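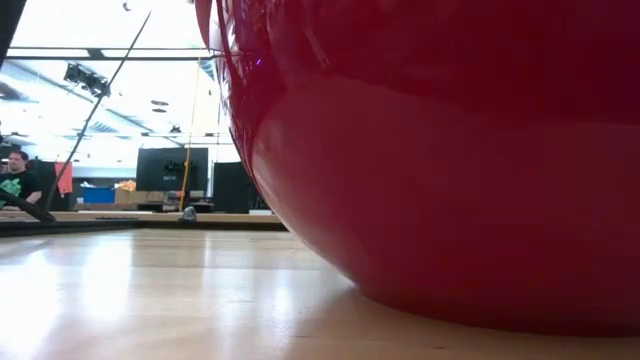

Bench tips after the October cable snag

Right, so we had a fright in the Suvarna workshop in October and I promised everybody I'd write up what I learned, along with the little things I keep telling people at the kettle. If you've got a pair of arms bolted over a table and they spend all day picking up cups and bowls, some of this will be useful to you. If you've only got the one arm, most of it still will!

What went wrong

The left arm was going down for the smallest cup in the nest, same as it had done all afternoon, and its own cable went down with it. The slack slid under the rim of the outside bowl. Up came the arm, up came the bowl, over went the whole lot, and the arm carried on to its next position with the cable pulled tight as a washing line. Kumaresan hit the stop. By then the plug at the shoulder had been dragged half out, and when we reset everything the elbow joint gave a sort of shrug and dropped. It missed his hand by not very much.

I'd driven that program in rehearsal without any bowls on the table, which I'm still cross about. The cable behaves quite differently when there's something for it to catch on.

Tidy the slack first

Move the arm by hand (power off, please) to the furthest corner it ever has to reach, then to the one right under its own shoulder. The cable has to manage both. You want enough for the long stretch and a plan for where the extra goes on the short one. Ours used to hang under the wrist in whatever loop it fancied. I've now got it clipped along the upper part of the arm with soft Ultik straps, the reusable sort, and it's much better behaved. Don't use thin zip ties pulled tight. I did that years ago on a different bench and they chewed through the sleeve.

Leave the joints free when you strap. If a strap sits across a bend you'll hear it creak, and then one day you won't hear it because it's snapped.

Catch the weight before you cut the power

This was the bit that worried me most. Some arms lock when the power goes and some simply flop, and I'd got it into my head that ours locked. They don't! Before you switch off at the wall, park both arms low and resting on something soft. A folded towel is perfect. If you have to use the emergency stop, use it, never mind the towel, but keep your hands out from underneath afterwards until you know where the weight is going to go.

Shiny things and shiny tables

Not the cause of our snag, but it turned up when I was going back over everything. Glossy cups throw bright streaks, and a nicely finished wooden top throws back every light in the ceiling. Ours does it terribly, great white patches all across the grain. If your arms are finding things by camera, a patch of glare can confuse them. Try killing one row of lights before you start fiddling with settings. I lost a whole morning to settings. Birutė walked in, flicked a switch and walked out again.

Keep big things away from the lens too. A bowl parked right up close will block half of what the camera's meant to be watching, and you can be squinting at the screen for ages wondering where your table went.
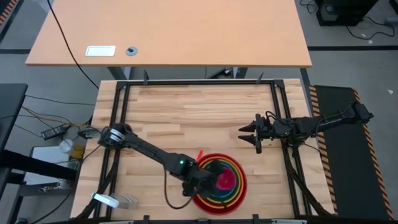 Indira Lobo
Bench technician and keeper of the tips page, Suvarna

Clamps, and the floor

We've got four small black clamps holding the frame down, two at the far side and two at the near side, and after the snag I found one I could turn with my fingers. A sudden tug on an arm goes straight into the frame, so check them after any bump at all. Nip them up by hand and then a touch more. If you heave on them you'll mark the wood, and butcher-block dents more easily than you'd think.

Then look down. Black leads on grey carpet are a menace. I've asked for the ones near the stripy mat to go under a cover, and until that arrives I've been taping them. Use cloth tape, it peels off carpet without leaving that horrible gum behind.

Starting up again after a fault

Unplug, reseat, look at the pins. Put a bit of masking tape across the plug and its socket and draw a pen line over the join. If the line doesn't meet up next time you look, something has been pulling on it. It costs pennies and it's my favourite thing on this page.

Run the move slowly with the bowls in place, stacked as they will be on the day. I do mine at 6 per cent speed, which is dull, so bring a cup of tea and put it somewhere else entirely. Watch the cable the whole way and let somebody else watch the gripper. Only then go up to 60, and stay by the stop button while you do.

Write it in the bench book as well, even if nothing broke. Aravind found a note about a "funny tug" on the left arm from weeks before ours went over, with no name against it. Names in the book from now on, please, and the pen goes back on its string.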